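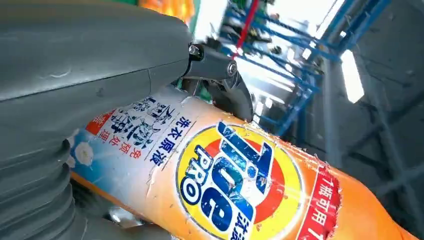
Humaira Lashari asks how a reverse split is going to treat her odd number of Casado shares, and whether she should sell before it happens.

Posted in July by Humaira Lashari
6 shares | 3 comments

I own 818 shares of Casado in a regular brokerage account at Flikeo. I bought them in several small lots and paid $2000 in total. I also have 200 shares in paper form that came from my uncle. Those are registered in my name with the transfer agent, Miniver.

The company has announced a one-for-70 reverse split. The notice says no fractional shares will be issued and holders will get "cash in lieu." It also says the exchange had warned them about the low share price.

818 does not divide evenly by 70 and neither does 200. Do they add my two holdings together before they do the math? Do I have to send in the paper certificate? And is there any reason to sell first? The Flikeo help line told me to read the notice, which I have done twice.

Uzma Khattak

They normally won't add them together. The shares at Flikeo are held in the broker's name and the certificate is held in yours, so they get handled as separate positions.

At Flikeo, 818 divided by 70 is 11.69, so you would end up with 11 shares and cash for the 0.69. On the certificate, 200 divided by 70 is 2.86, so two shares and cash for the 0.86. If everything were in one place you would have 1,018 old shares, which comes to 14 new ones and a fraction. You get 13 the way it stands now. If you care about that extra share, ask Flikeo if they can take the certificate in before the effective date. Ask about the fee too. Some brokers charge a lot for paper and it can take weeks.

For the certificate, wait for a letter from Miniver. It should come with a form called a letter of transmittal. Fill it in and send it with the certificate, insured, and keep a copy of both sides. Don't sign the back unless the form tells you to. Check now that Miniver has your current address.

Your total cost stays the same. The $2000 gets spread over fewer shares, less the part that belongs to the fraction. The cash for the fraction is usually treated as a sale, so it goes on your tax return even if it is small. The shares from your uncle have their own cost figure, and that depends on whether they were a gift or you inherited them.

lotsize

Sell. They always go down after a reverse split. I held Lasunico through one and was sorry.

Humaira Lashari

Thank you Uzma. They were inherited. I called Miniver and they had my old address, so that is fixed. Flikeo will take the certificate but could not promise it would be done before the split.

Uzma Khattak

Then I would leave it and wait for the form. For inherited shares the cost is generally the value on the date he died. Look up the price for that day and write it down somewhere. As for lotsize, the split alone doesn't change what your holding is worth. The price may still fall afterward, and whether you want to own Casado at all is a separate decision.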